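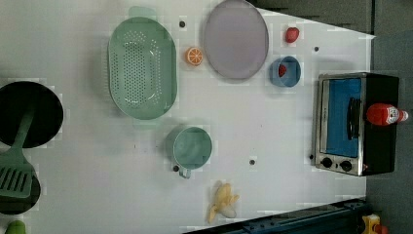 Why check the zero before every run? The arm drifts a little overnight, and a small error at the base is a big one at the fingers.

9 September 2026. Counter read 3905 when I powered up the Zamora cell. Wrote it in the log under the last one, 3769. Wiped the table, went over the bolts on the stand with the short key and found one that took a quarter turn. Then homed the arm and ran it at 10 percent with my hand on the stop. 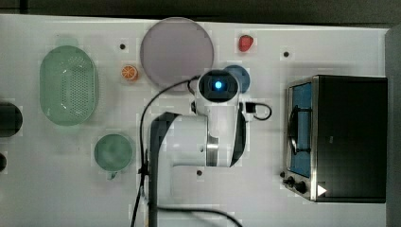 After that I let it go up to full speed and listened. There has been a tick in the second joint since January - not loud, but I don't like it. I want it opened up before the Somunville people come over. The wrist cable needs a new tie too. I keep forgetting to order them and Nonberg only sells bags of 100.

Spent the rest of the morning on the fingers. Cleaned the pads, reset the open width, saved the old value in case.

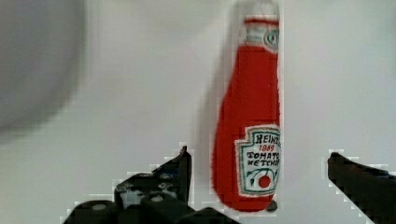
Josefien Jansen thinks I open them too wide and lose time on every pick. She would close them up by a third and fix the camera offset instead. Maybe. The offset is next on the list anyway, once Pliltorby sends the calibration plate back.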